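**Kit corner: the Tundeck hand gripper**

Londex has knocked the price of its Tundeck hand gripper down to $148 until the end of January, which got my attention, as price cuts do. You hold it, you squeeze, two padded fingers close, and your patient work becomes training data for some future robot that won't thank you.

Londex promises 3000 grabs before the finger pads want changing. I can't vouch for that. I can say that small fruit is a better test than the foam blocks in the starter box. Foam forgives you. A cherry tomato holds a grudge — and so does whoever bought it for lunch.

The manual runs to 14 pages, most of them about storage. Spare pads are sold separately, naturally. Start with the oranges, work down in size, and keep a light hand on anything with a stem.

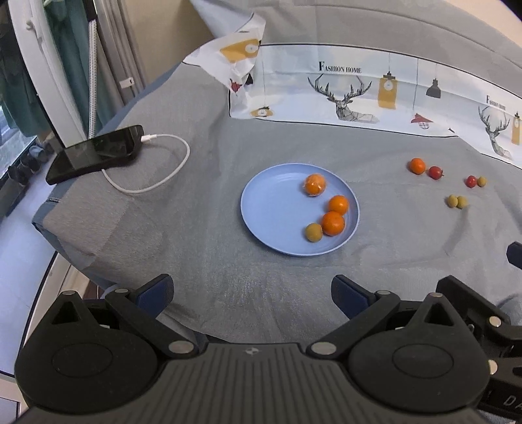

Nermin Tatlı writes that the pads are fine and the squeeze is the trouble: hers got stiff by the second week, and she'd pay full price for a softer spring.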